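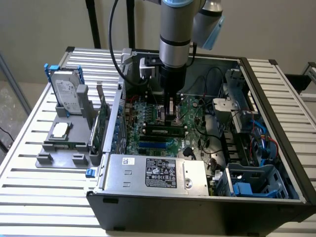
Is it worth putting more memory in an old office tower, or am I being talked into something? The shop in Mostyn quoted me $182 for a pair of sticks plus $135 labour to fit them, and I have my doubts about both. I've had the side off the Dell and there's a green module in there with a white label, and two blue slots running alongside it. As far as I can tell it's a matter of lining the thing up and pushing, so I can't see where $135 of labour comes in. The machine is slow to start and gets sluggish with a dozen browser tabs open. The fellow at the counter said memory would "transform" it, without asking what was slow or looking inside. Do the blue slots mean anything, or is that just decoration? And is there any truth in the claim that you have to buy their Brollska sticks to "match"?

*posted under Home computers, Repairs and upgrades*

**inurari_shed**

You're right to be suspicious of the labour. Fitting memory is a ten-minute job if you go slowly. Shut down properly, pull the cord out of the wall, hold the power button in for a few seconds, and touch bare metal on the case before you touch anything green. Open the clips, line up the notch, press evenly until it clicks. If it won't go in, it's the wrong way around or the wrong type. Don't lean on it.

The colour of the slots usually tells you which ones go together as a pair, but makers don't all do it the same way, so look up the manual for your exact model before buying anything. It'll also tell you the type and the maximum it will take. You don't need a particular brand. Two sticks of the same size and speed is plenty of matching for a home computer.

Before you spend a cent, open your usual tabs and look at the memory reading in Task Manager. If it's sitting near full, more will help. If it's half empty — and I've seen plenty of those — you'd be paying for nothing. Slow starting is more often the hard drive. What have you got in there, a spinning disk or an SSD?

**Dirach**

just get a new one mate. by the time you've spent 300 bucks on that thing you could have a refurbished one with a warranty. had the same trouble with mine and binned it

**tabletop_tinkerer**

I wouldn't bin anything yet, and "same trouble" doesn't tell us much when the original poster hasn't worked out what the trouble is.

One thing to add to the first reply. If you do take the old stick out, wipe the gold contacts with a dry lint-free cloth and try it again before buying. I don't promise it'll change the speed (it almost certainly won't), but it's good practice at getting one in and out while nothing new is at risk. Watch the cables as well. The drive cables in these towers can get knocked half out by a sleeve, and then it won't boot and you'll blame the memory.

On price, $182 for two sticks sounds steep to me for an older machine, depending on the size, which you haven't given. Ask them to write down the exact part and compare it against a second-hand listing. If they won't write it down I'd go elsewhere.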